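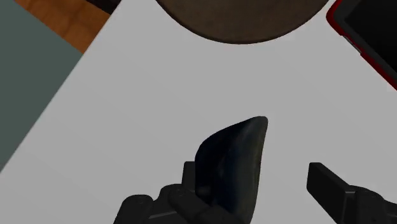

Nurhan Yüksel

Relatório de progresso ao Fundo Tuncer
Avaliação do pacote de simulação Fallness, fornecido pela Rondov
Entidade executora: Culon

O presente relatório refere-se ao trabalho realizado desde janeiro, quando foi assinado o contrato de avaliação. Conforme foi combinado com o Fundo, o objetivo é verificar se o pacote Fallness serve para preparar tarefas de manipulação em mesa antes de as passar para um braço físico, e se o preço da licença é justificado para um laboratório do nosso tamanho.

O pacote compõe-se de um motor de cenas, uma biblioteca de objetos domésticos e de escritório, e um módulo de teleoperação. A instalação foi mais demorada do que o previsto. O instalador exige uma versão antiga de um controlador gráfico e a documentação da Rondov não menciona este requisito. Perdemos nisso vários dias de trabalho. O apoio técnico respondeu com cortesia, embora as primeiras respostas fossem genéricas.

Depois da instalação, passámos à gravação de episódios. Até à data temos 249 episódios gravados no módulo de teleoperação, todos com o modelo do braço Franka Emika que vem incluído na biblioteca. Cada episódio consiste em aproximar a garra de um objeto, pegar nele e levá-lo para outro ponto da mesa. A mesa é branca e lisa. Escolhemos de propósito um fundo simples, para que os objetos escuros tenham bom contraste e os operadores não se cansem.

Os objetos finos e planos foram os que deram mais trabalho. Um disco deitado na mesa oferece pouca superfície aos dedos da garra, e o operador precisa de o apanhar pela borda e aceitar que ele fique inclinado. O simulador trata este contacto de maneira razoável quando o passo de tempo é curto. Com o passo predefinido, observámos o disco a tremer entre os dedos, um comportamento que não esperamos encontrar no laboratório. A Rondov confirmou

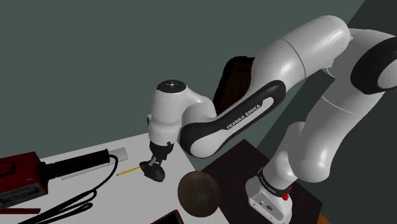
que conhece o problema e que a correção está prevista para a próxima versão, mas não indicou uma data. Enquanto isso, usamos o passo curto em todas as gravações. O custo é um tempo de cálculo maior, que para nós é aceitável.

Os cabos são outro ponto a melhorar. Na biblioteca há ferramentas com cabo flexível, e visualmente o resultado é bom. Do ponto de vista da física, porém, o cabo comporta-se como uma peça quase rígida quando a garra lhe toca. Para tarefas em que o cabo fica apenas pousado na mesa isto não incomoda. Para tarefas de arrumação de cabos, que estavam no plano inicial, o pacote não é ainda suficiente. Propomos ao Fundo retirar estas tarefas do plano e usar o tempo em objetos rígidos.

Relativamente às câmaras, o pacote permite colocar vistas fixas e também uma vista próxima da garra. A vista próxima é muito útil no momento do contacto, pois o operador vê os dois dedos e o espaço entre eles. Tem a desvantagem de mostrar pouco do resto da mesa, e os operadores novos perdem facilmente a orientação. Pedimos então que trabalhem com a vista geral durante a aproximação e mudem para a vista próxima somente no fim. A mudança faz-se com uma tecla e não interrompe a gravação.

Orçamento: a licença anual custou 3000 euros, valor que corresponde ao previsto. Não houve despesas com equipamento. As horas de operador ficaram um pouco acima do planeado por causa da instalação, e a diferença foi coberta pela Culon.

Anexo A. Notas sobre a biblioteca de objetos
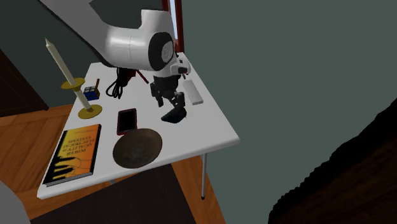

Por Nurhan Yüksel, Culon — 7 abr. 2019

A qualidade visual da biblioteca é, na minha opinião, a parte mais forte do Fallness. Os objetos têm texturas cuidadas. Na capa do livro laranja e amarelo lê-se sem dificuldade o título POWER QUALITY IN ELECTRICAL SYSTEMS, e o prato redondo cor de bronze tem um aspeto gasto que parece natural. O castiçal com a vela comprida é um bom objeto de teste para tarefas futuras, pela forma alta e estreita. O cubo de Rubik é pequeno e tem faces planas, e por isso recomendo-o para o treino dos operadores.

A sobreposição entre objetos merece um comentário. Quando o prato fica em parte por cima do telemóvel de capa vermelha, a ordem em que se pegam os objetos passa a ter importância. O módulo de teleoperação não ajuda nesta decisão, nem seria de esperar que ajudasse, mas o ficheiro do episódio guarda a pose de todos os objetos e podemos depois analisar o que o operador fez. Este ficheiro está bem organizado. Só lamento que os nomes dos objetos sejam códigos internos da Rondov, sem qualquer tabela de correspondência. Fizemos a nossa própria tabela e enviámo-la ao fornecedor.

O mobiliário e as paredes da sala fazem parte do mesmo pacote e podem ser trocados. Ainda não testámos esta função de maneira sistemática. O soalho de madeira, o tapete e a parede verde-acinzentada são os que usamos neste momento, e a iluminação é uniforme.

Pontos em aberto para o próximo período:

Repetir uma parte dos episódios com o passo de tempo predefinido, assim que a Rondov publicar a correção.
Experimentar outras salas e outra iluminação.
Passar duas tarefas para o braço físico e comparar as trajetórias com as do simulador.
Obter da Rondov uma resposta escrita sobre o preço da renovação da licença.

Sobre o último ponto, peço ao Fundo que nos informe se prefere negociar diretamente com o fornecedor — o contrato permite as duas formas. A tabela de correspondência dos objetos e os registos de instalação podem ser enviados a pedido.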